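To the Pririvis household list
1 December
Re: playroom shelf and what goes back on it

> Can whoever has the play kitchen things say what's staying? Heffernan pickup takes one carton only, and we have 42 items on the sheet still marked "maybe." Also is the dish rack ours or Pestimeo's?

Quick one, typing between loads. Rack is ours — it stays, with the three plates, gray, blue and yellow. Please keep them standing in it, they slide all over when stacked. 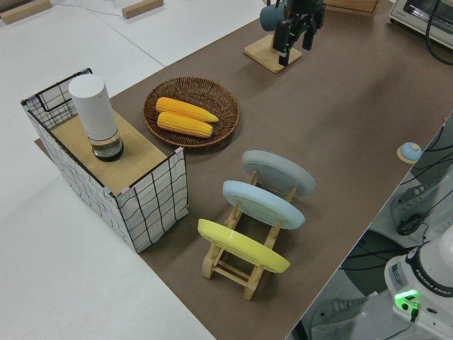 Corn goes with the round tray. Anything else food-ish can go in the Heffernan carton, I don't mind which. Line 127 on the sheet is a duplicate, cross it out.
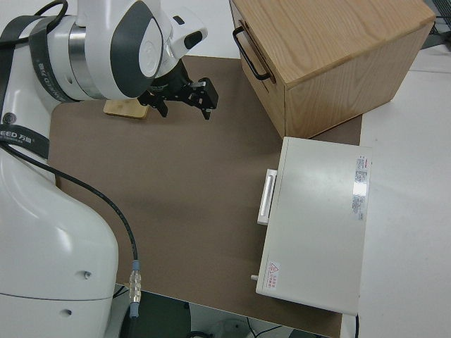 Storage boxes next. I'd keep one with a drawer for the small stuff, crayons and string and so on, and let the rest go. The oak-look one with the black handle gets my vote, the grain is nice and it would match the Amano shelf. Measure before you move teh shelf pls.

Spare wood blocks — keep, but in a bag. Two bags if they dont fit.

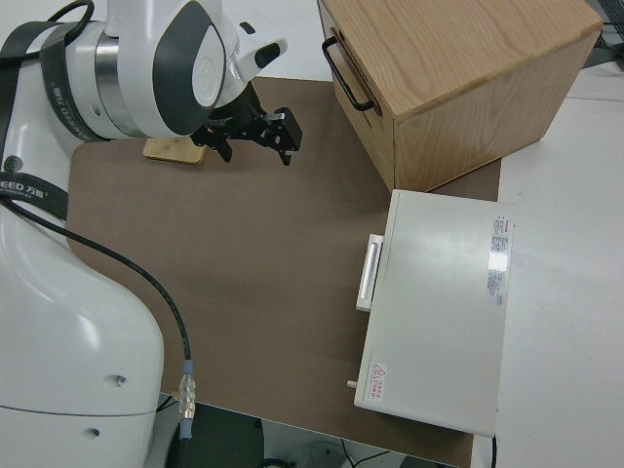 Labels are in the hall drawer, use the big ones. If the carton is over the limit take the books out first. Still need a yes or no on the curtains from someone, I'm off the list til tonight.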